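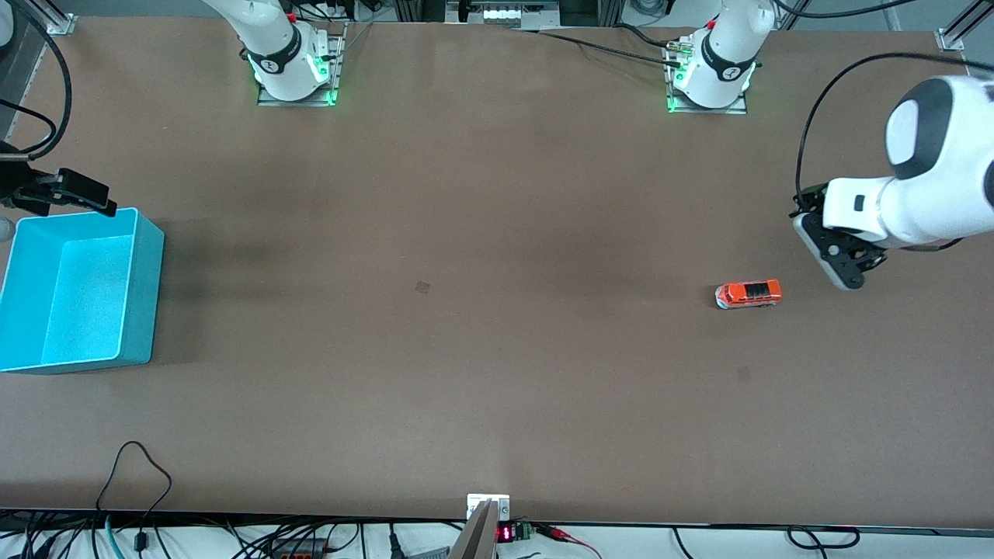 What do I need to get started with the toy tidying set?
A list of toys, a bin and a clear table. Everything else is in the folders, start with toys.csv and ignore old/ until you need it.

Clorka toy tidy-up set
README, last touched 10/09/2023

What's in it
Short clips and stills of small toys going off a tabletop and into a bin. Cars, vans, blocks, a few animals, some kitchen play food. 41 toys in the list, more than 700 clips. One toy per clip in most folders, mixed piles in the "messy" folder.

The toys are the point. We wanted ordinary stuff that's been played with, scuffed corners and all. Most came from a box Ayten Sarıgül was going to give away, the rest from the secondhand shop in Loltunstead.

Folders
toys/ - reference stills, one subfolder per toy
vans_cars/ - anything with wheels
blocks/ - plain and lettered
food/ - play food, no dishes
messy/ - several toys at once, start to finish
empty/ - table and bin, no toys
old/ - first try from August, different bin, names dont match the list

toys.csv
Columns: toy_id, short_name, main_color, second_color, kind, long_side_cm, notes

short_name is what we call the thing out loud. "orange van" is the little orange one with the black roof panel and silver-grey front. Not the orange pickup, that's its own row. If you're writing captions please use short_name as is, we had three different names for the same cow at one point and it took Necati an evening to sort out.

main_color is the color you'd say if someone asked you quick. second_color is optional, leave blank if it's only wheels or stickers.

long_side_cm is measured nose to tail for vehicles, with a tape, by hand. Fine for sorting by size. Dont use it for anything careful.

Table and bin
Brown tabletop. It has some small dark marks on it. They are not toys, don't label them.

Bin is the bright turquoise one, open top. In captions it's "the blue bin" in older files and "the turquoise bin" in newer ones. Same bin. A rename is on the list, see below. The bin sits at the side of the table, so in plenty of stills you only get part of it.

Labels
Per still: which toy, where it is (table / bin / in between), which way it points if it has a front. Direction is left, right, near, far, as seen from the camera. So a van with its nose toward the left of the picture is "left" even if you were standing on the other side of the table.

"in between" means off the table and not in the bin yet. If you can't tell, put "unsure". Plenty of unsures in food/, the peas are tiny.

Elif Naz Sarıgül did the first pass on labels, Nurhan Gündoğdu went over vans_cars and blocks a second time. messy/ has only had one pass.

Known problems
- toy 18 is listed twice, once as "bus" and once as "long van". Keep bus.
- 2 clips in blocks/ are really food. Moved in my copy, not in the shared one yet
- the yellow car lost a wheel partway thru, so early and late clips differ. Both kept
- direction labels missing for all animals. Nobody could agree on the turtle
- long_side_cm for the train is with the hook, should be without
- captions for the pickup say "truck" in some files and "pickup" in others

To do
rename the bin in old captions
second pass on messy/
better stills of the dark blocks, they come out muddy
add the Braltason farm toys (in the cupboard, not washed)
decide if the play eggs count as one toy or several

Adding toys
Wipe it down. Give it the next free toy_id, never reuse an old number. Take reference stills lying flat, on its side, and upside down if it'll stay that way. Fill in the csv row before you do any clips, not after. Nothing with loose batteries, nothing that sheds glitter. Soft toys go in the Bozkurt set, not this one.

Using it
Fine for class work and for poking around. Say where you got it, "Clorka toy tidy-up set" is enough. Ask before passing on the whole thing, the folder layout is still changing and old copies cause confusion.

Questions or a wrong label: Mirsad Obradović. Send the toy_id and the file name please, "the one with the red car" could be any of them.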